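From: Hauke Lindemann
To: Home and Mending list
Date: July 28, 2025
Subject: Re: [mending] Sorting the small stuff before it goes in the bag

Hello all,

Sorry for the slow answer, I was away at my sister's and she has no signal past the garden gate. Luminița Tudose wrote:

> I have a heap of small clothes and cloths that need sorting,
> mostly bright colours, and I never know whether to start
> with what's worth keeping or with what's going out. Last time
> I did it on the bed and gave up halfway, then slept next to
> it for a week. How do the rest of you go about it? And do you
> have a bin right there or do you carry things out after?
>
> Luminița

Well, I'm firmly in the table camp! A bed is soft and low and everything sinks into everything else, and by the time you've found the other sleeve your back has gone. Get it all on a flat top at a height where you can stand up straight, and put the bin up there with you. I mean on the table, in the far corner, with a clear bag in it and the edges folded well down over the rim. I used to keep mine on the floor and I'd miss it every other throw, then have to crawl about after bits of sock.

Then I spread things a bit so each colour shows. Red in the middle, blue and yellow off to one side, green and pink to the other, that sort of thing. It doesn't need to be tidy, crumpled is fine at this stage (folding comes later, if at all).

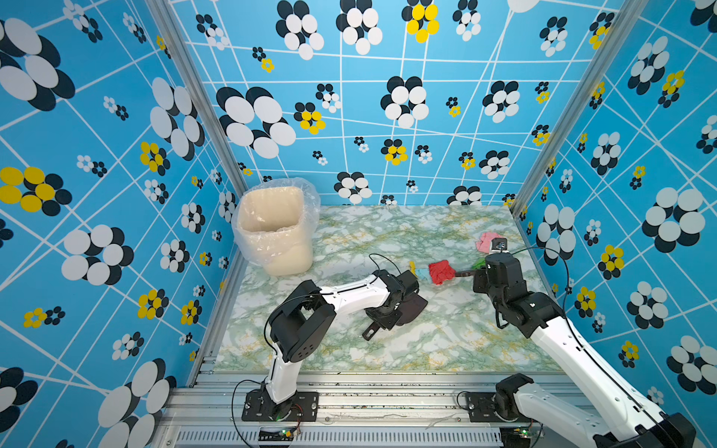 Oğuzhan Yazıcı wrote to me off-list that he wouldn't sort by colour at all, he goes by cloth, with cotton on one side and anything stretchy on the other, and he says the colours look after themselves once you're down to the rags. I can see it for mending, where you want a patch that behaves like the thing you're patching. For a quick clear-out I still think colour is faster on the eye. Try both, you'll soon know which one makes you cross.

As for Luminița's first question, I start with what's going out. Anything thin at the elbow and thin at the knee goes straight in, no second look, or I start remembering where I wore it and then it's teatime. The good pieces I leave till last.

One thing about the bag - go up a size from what you think the bin needs. A big one leaves plenty to fold over, and it stays put when something heavy like a wet flannel lands in it. The small ones I had from Kondus slid down inside the first time I dropped a towel in, and fishing it out again is a horrid job. I bought a roll of 20 bigger ones and I haven't looked back. A see-through bag is handy too, as you can check you haven't chucked the good pillowcase. Ask me how I know.

Pale tabletops are fine, by the way. I used to lay a sheet down first but a marble pattern with a bit of green in it hides the fluff quite nicely until you wipe it.

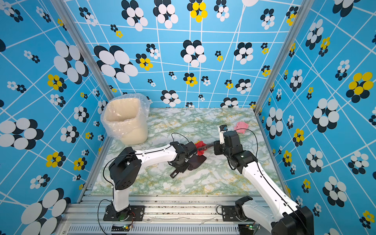 Gheorghița Barbu asks if the bag of rags can go to the textile bank or if they only want wearable things. Ours takes both as long as it's dry and tied shut, but do read the notice on yours, they do differ. Teodor might know about the one by the station, I've not used it since October.

Right, I've got 2 cushion covers waiting for zips. Luminița, let us know how you get on, and stay off the bed!

Hauke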